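# Room at the Table

The first table in the old Fenier shoe factory was bought to hold boxes. When Temitope Fashola took over the lease of the ground floor, she planned to rent out small private rooms to people who had outgrown their kitchens: bookkeepers, a tailor, a man who restores clocks. The walls were going to cost more than she had. So the boxes came off the table, and the first tenants sat down at it.

The walls never went up. Six years later the ground floor is one room with long tables in rows, and most of the people who work there say they wouldn't want it any other way. A few say they would, and they have asked for screens. Fashola has turned down the screens twice.

"I understand the request," she says. "I just don't have a way to give it to them without taking something from everybody else."

Shared work tables have come back in many small towns over the last decade, mostly in buildings that were made for something else. In Wurkedport there are three such places within a short walk of the harbor. One is in the factory. One is upstairs from a bakery and closes at two in the afternoon, when the bakers go home and lock the street door. The third is a side room at the Derninstead library, where the tables are free to use and the chairs are bad.

They are often lumped together with the office clubs that opened in larger cities, with their glass phone booths and monthly plans. The Wurkedport rooms have little in common with those. Most of the people in them aren't typing. They need a flat surface, a strong light and somewhere to leave a project overnight.

## How wide is wide enough

Anselmo Requena has been building tables for the shop called Lazaridis for most of his adult life. He made the newer ones at the factory, and he has opinions about width.

A dining table can be narrow, he says, because people want to talk across it and pass dishes. A desk can be narrower still. A table where two people do separate work facing each other has to be wide enough that neither one feels the other's project creeping in. His answer is 44 inches. At 40, he found, people began to build small fences out of books and tool rolls, usually within the first hour.

"They don't know they're doing it," he says. "You come back after lunch and there's a border."

Height was harder. A person drawing wants a lower top than a person cutting leather, and a person cutting leather usually wants to stand. Requena tried one table with a raised end and got complaints from both halves. Now he builds everything to a plain sitting height and sells blocks that go under the legs. The blocks are ugly and he has stopped apologizing for them.

He is also firm about edges. A square edge looks clean in a shop and hurts the forearm by mid-morning. Every table he makes gets a rounded edge on the long sides and a square one on the short sides, where people like to clamp things.

The oldest table in the factory isn't his. It came with the building, and there are rows of small holes along one side where lasts were once pinned. Fashola has been offered good money for it. It stays by the window, and the clock restorer has it most mornings.

## The cost of a chair

A seat at the factory costs 19 dollars a week, or 3 dollars for a single morning. Fashola sets the price in May, when the heating bills are behind her and she can see what the winter did. It has gone up once.

The price covers light, heat, a sink and a shelf. It doesn't cover coffee. There was coffee for the first year, and the argument over who had left the pot on went on so long that she gave the machine to her brother.

Abundio Solís runs the library room at Derninstead on a budget that has no line for furniture at all. His tables came from a school that was closing its science wing, and the chairs came from the library's own basement. He keeps the room open until eight at night. The busiest stretch is between four and six, when students arrive before the adults have left.

That overlap is the part of the job he spends the most time on. Students spread out and adults don't like to ask for space. For a while he tried a sign-up sheet, with the day cut into two-hour blocks. People signed up and didn't come, and other people stood by the door looking at empty chairs. He took the sheet down. Now he walks through a little before four and moves people closer together, and he says it works on most days.

He has learned which kinds of work sit well together. Sewing and reading are fine. Model building and reading are fine until the glue comes out. Anything with a hammer goes to the far end, and so does anyone who hums.

## Noise

Ask regulars at any of these rooms what bothers them and they will say noise, then have trouble naming one. The factory is loud. It has a hard floor and high windows, and a dropped tool can be heard from the street door. Few people mention that. What they mention is phone calls.

Fashola's rule is that calls are taken outside, in any weather. Solís allows calls in the hall. Upstairs from the bakery there is no rule, and the regulars there have settled on something close to whispering. A newcomer who speaks up gets looked at, and usually speaks lower the next time.

Valeriano Casado, who binds books at the factory, thinks steady noise does some good. He worked alone for years in a room behind his house and found he was stopping every few minutes to check the mail or look in the refrigerator. At the long table he hears other people working and keeps going. He gets through a full book block before lunch now. He used to be pleased with half.

He has also picked up things he didn't set out to learn. The tailor showed him a better way to wax thread. He showed a woman who makes maps how to fold a large sheet so that it lies flat again. None of it was arranged, and he doubts it would have happened if there had been a class.

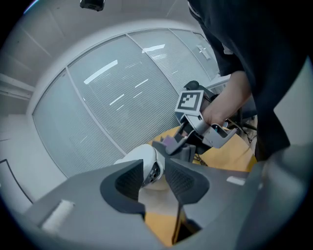
**Inmaculada Carrasco**
*Staff writer, Work and Home*

There are things a shared table does badly. Storage is the main one. People who pay by the week tend to bring in a little more each time, and the shelves at the factory filled up long ago. Fashola clears them twice a year. She puts a note on each box first, and after ten days without an answer the box goes to the back hall. Some of the boxes in the back hall have been there since the second winter.

Dust is another. Sanding isn't allowed in any of the three rooms, and every room has somebody who believes that a small amount doesn't count. Casado keeps a sheet over his press at all times, including while he is sitting next to it.

Then there is the matter of regular seats. No seat is reserved at the factory. Even so, the same people sit in the same places, and a visitor who picks the wrong chair will feel it. Fashola used to rearrange the tables every few months to break the habit. People simply worked out where their old place had moved to and went there. She moves the tables now only when the floor needs washing.

The lease on the building comes up for renewal next spring. The owner has said he would like to keep the arrangement, and he has also had someone in to measure the upper floors. Fashola has asked Requena to price four more tables, with the same width and the same edges, in case she can get the second floor as well. The freight elevator hasn't run in years, so he is looking at a design that comes apart at the middle and can be carried up the stairs by two people. He has built the first joint and doesn't like it yet.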